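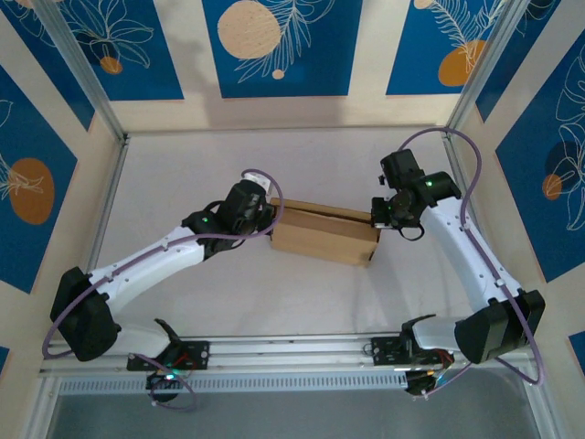

Slide 1. Tan cardboard box on a pale work surface.

SPEAKER NOTES
Plain Boxes: Choosing, Closing and Storing Corrugated Cartons
Hammad Satti, Skulthorpe packing group

Leave slide 1 up while people sit down. Start when the door closes.

Opening. The subject is the ordinary brown carton. Most of the losses we looked at for the Homodier account were charged to transport. When the claims were read again, a large share belonged to the box: wrong size, weak closure, or board that had been stored badly before anyone put a product in it. Count for the review period was 2,230 cartons. Say the number once and move on. The breakdown is in the handout.

Terms. Go through these quickly. Liner is the flat outer paper. Medium is the wavy paper between the liners. Flute is the shape of the wave. Panel is a wall of the box, flap is what folds over the opening, score is the crushed line where it folds. If the audience is mostly warehouse staff, skip flute letters and say thick and thin.

Size. The box should fit the contents plus the padding. An oversized box needs more fill, and the fill settles. An undersized box bulges, and a bulging panel carries very little load from above. Ask who in the room measures inside dimensions. Suppliers quote inside, shelving people quote outside, and the difference on double-wall board is enough to ruin a shelf plan. Paracha had this problem in September and reordered the whole run.

Where the strength is. Stacking load goes down the vertical corners. The middle of a panel does much less. Two consequences for handling:
Stack corner over corner. A brick pattern is steadier on a pallet but weaker in compression.
Lift from underneath, or with flat pressure on opposite ends. Do not hook fingers under a flap or into a hand hole on a heavy box.

Pause for the demonstration. Press the sample carton at the center of a long panel, then at the corner. Pass it to the front row and let it travel. Keep talking.

Squareness. Set up the box square before the bottom is taped. If the bottom is taped out of square, the top flaps will not meet, and the person at the next station will pull them together with tape. The tape then holds a load all the way to the customer. Check: fold the top flaps in with no tape. The gap should be even from one end to the other.

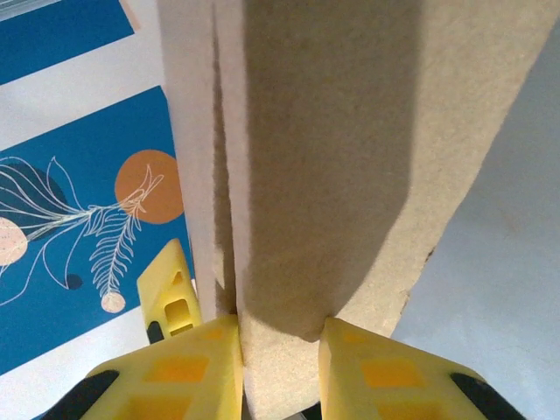
Edges deserve more time than they get. Look at the edge before the face when you inspect incoming material. Crushed edges, layers coming apart, and corners that have gone soft all show up there first. The face can look clean on a sheet that should be rejected. The same habit applies to pads, dividers and any other flat stock that goes in with the product.

Gripping flat stock. Spread the pressure. A hard pinch over a small area leaves a dent, and on fluted board the dent is permanent. Gomitz asked for a written limit on dents. We gave them one: reject any dent you can feel with a thumb across a score line, and accept the rest.

Tape. One strip down the center seam, extending 7 centimeters over each end. For heavy contents use the H pattern, which adds a strip along each end seam. Wipe dust off the board first. Recycled liner takes adhesive less well than virgin liner, so rub the strip down firmly.

Storage. Flat, off the floor, away from the dock door. Board takes up moisture from the air and loses stacking strength as it does so. Bundles stay strapped until needed. Use the oldest bundle first.

Reorder point. Ours is 2,000 flat cartons. Lead time is 13 working days. Expect a question on this; the Homodier site holds more because they have one supplier.

Questions. If time is short, drop the tape section and refer to the handout. Collect the sample carton before the room clears.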